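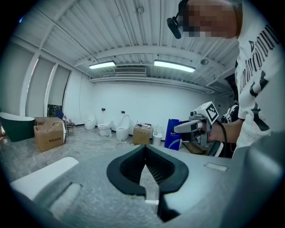
本页最后修改于五月，下午4:40

补赛

通知贴在更衣室门上，只有半页纸。联赛剩下的三轮推迟，什么时候补，另行通知。落款是联赛办公室，章盖歪了，压住了最后一行字。

我们读完，把护具又装回包里。那天本来要打莫杰斯队，他们的大巴已经开到半路，在加油站掉头回去了。队长去找场地管理员，问草坪还浇不浇。管理员说浇，草又不知道停赛。

我在辛登利打了九年球，位置一直是第六棒，偶尔投几轮慢球。辛登利是小镇，球场在河边，一边边界长，一边边界短，短的那边外面是菜地。球飞进菜地算六分，捡球的人要跟种菜的老太太打招呼。球队不发工资，只报路费。平时我在普莱基斯的仓库上班，开叉车，夏天周末请假，冬天再把班补回来。

停赛以后，我把假都退了。主管看了看单子，说那你周六来吧，周六缺人。

第一个周六我在仓库里卸了一上午瓷砖。十一点整，我看了一眼墙上的钟。平常这个时候投第一个球。中午吃饭，我坐在装卸台边上，把一个卷起来的胶带球往墙上扔，弹回来，接住，再扔。旁边的同事问我干什么，我说没干什么。

训练也停了。队里有个群，开头几天很热闹，有人发以前的比赛录像，有人发自己在车库里对着床垫挥棒。后来说话的人少了。再后来只剩队长一个人，每隔几天转一条联赛办公室的消息，内容都差不多：情况正在评估，请各俱乐部保持准备。

怎么保持准备，没有写。

我有一根旧球棒，父亲留下的，棒面补过两回，比赛时不用。晚上我在院子里用它颠球。颠到天黑看不清，就进屋。妻子说你可以装个灯，我说不用。过了一星期，她买了一盏，挂在晾衣绳的柱子上。灯一亮全是飞虫，颠球的时候得闭着嘴。

球队账上的钱也不多了。杰登是家做运动鞋的厂，中文名是他们自己起的，外文写作Genden，赞助我们三年，每年给一笔钱，另加每人两双鞋。停赛第二个月，他们来信说，没有比赛就没有广告牌，今年的后一半先不付了。信写得很客气。队长在群里问大家的意见，没人有意见。有人问鞋还给不给，队长说信里没提鞋。

会计算了一下，割草机的油、水费、保险，撑到秋天还差200块一个月。于是大家凑。我也交了。交钱那天我去了球场，草长得很好，比哪一年都好，没有人踩过。投球道用帆布盖着，四个角压着沙袋。管理员正在修记分牌，上面还挂着上一场的数字，客队132，全部出局。我们那天追到了，赢了三个门柱。我得了21分，不算多，可是最后一分是我跑的。

我问他为什么不把数字摘下来。

他说摘了还得再挂，等有新的再说。

夏天过到一半，联赛办公室开了会。会开了一整天，结果晚上才出来。一派俱乐部要把剩下的三轮打完，哪怕打到天冷；一派要整季作废，从头再来。莫杰斯队排第一，当然要打完。排最后的两个队要作废，作废了就不用降级。我们排在中间，打不打都一样，两边都给队长打电话。

队长在群里发起投票。我拿着手机想了很久。按道理说，一个赛季没打完，名次就不算数，冠军也不像冠军。可是已经打过的那些场又怎么办。我想起那132分，想起最后一分跑过去的时候，钉鞋在硬土上打滑，我是趴着把球棒伸过线的，膝盖上现在还有疤。要是作废，这一分就没有跑过。

我投了打完。

群里的结果是七比六，打完的多一票。队长把结果报上去，报上去以后就没有下文了。

又过了一个多月，仓库里进了一批取暖器，说明天气快凉了。那天我正在倒车，手机在口袋里响，我没接。停好车一看，是群里的消息，一条接一条。联赛办公室决定补一轮，只补一轮，另外两轮取消，名次按平均分算。没有观众，不供午餐，两队各用各的更衣室，球每六轮擦一次。

我去找主管请假。他翻了翻排班表，说周六你不是一直在吗。我说这个周六不在。他问干什么去，我说打球。他说这么冷打什么球，不过还是签了。

比赛那天很冷，风从河上过来。莫杰斯队的大巴早到了一个小时，他们在停车场上热身，隔着栅栏跟我们点头。管理员把帆布卷起来，又去把记分牌上的数字摘了，一块一块放进木箱。种菜的老太太站在菜地里，白菜已经种下了，她喊话叫我们往另一边打。

我们先击球，开局不好，很快丢了四个门柱。轮到我的时候，手已经冻得有点僵。我用的是平时比赛的球棒，父亲那根放在包里，带来了，没拿出来。

我走到投球道上，问裁判要了中柱的位置，用鞋钉划了一道线。土是硬的，划了两下才划出来。莫杰斯的投手在远处擦球，擦了很长时间，然后转过身，开始助跑。

第一个球偏外，我没有动，让它过去了。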